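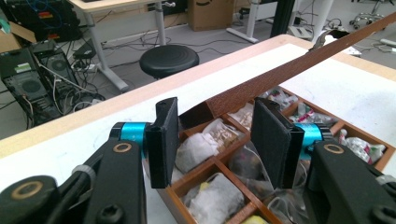
Sorting tray job, bags in their cells. Wooden strip partly held between the pads, over the tray.

Tips for recording tray and small-parts demos with the hand gripper

Quick page, typed up between sessions. Mostly for people joining the Erkthorpe bench, but the Zorero lot asked for it as well so it's written for both. Add your own at the bottom.

Before you start

Wipe the pads. Every time. Fluff and grit build up in the fuzzy facing and then little plastic bags slide about. Strip of masking tape, dab, peel, done. Don't use spirit, it lifts the glue.

Check the screws on both arms. Finger tight is not tight. A loose one gives you a wobble you won't notice in your hand but you will see on playback, and by then you've done 18 takes.

Open and close it a few times with nothing in it. Both sides should move together. If one lags, stop and sort it, don't "just get this batch done".

Tray near the edge of the table, not in the middle. Saves your back and your elbow has somewhere to go.

Setting out the bags

Mix them up between takes. Different cell, different way up, some flat, some scrunched. If the white bag is always in the same cell the model learns the cell and never looks at the bag. We lost most of a 2,500 set like that back in October, all perfectly neat, all useless.

Leave some cells empty. Leave some with a bag half poking out. Real trays look like that.

Clear bags are the hard ones. Do more of those than you fancy doing. Pale contents on a white table are worst, so get plenty.

Press the air out before you seal, then the pads have something to bite on. But leave a few puffy ones in the mix -- they'll turn up sooner or later.

Picking up

Go in straight, pads either side, close slowly. Grab the contents, not the loose top of the bag. The top folds over and you drop it.

Thin dividers will catch a pad if you come in at a slant. Line up with the cell first, pause a tick, then down. The pause is fine, keep it in.

Long strips of wood: hold near the balance point or the far end swings and wipes out half the tray. Lift, wait for it to settle, then move. If it's too long to clear the tray, slide it off along the table instead and label the take as a slide.

Dropped it? Carry on. Pick it up again and finish. Those takes are worth having, tag them "recover". Only bin a take if your other hand got in the way or somebody talked to you and you stopped.

Don't rush. Everyone speeds up after lunch. Put the Jiltico timer on if you can't help it, one beep per pick.

Keeping count

Aim for 100 good takes a session, then stop. The most anybody's done is 141 and the last thirty or so were rubbish, wrist going all over the place.

Write the task name the same way each time. "bag to cell" and "Bag in cell" come out as two diffrent tasks and someone has to merge them by hand.

Copy files off before you pack up. Not tomorrow. Before.

Odds and ends

-- Blinds down if the sun's on the white tabletop. Glare ruins clear bags.
-- Tie back cables by the desks, you will be walking backwards at some point.
-- Sleeves up. Cuffs snag on the arms.
-- Swap hands halfway if you can. Left handed takes are welcome, we're short of them.
-- Sticky mat under the tray stops it creeping. Savolainen sheets are the right size, cut one in half and it does two benches.
-- Spare pads are in the margarine tub, second drawer. If you take the last pair put it on teh list.

Still to write up: lids, and anything with string.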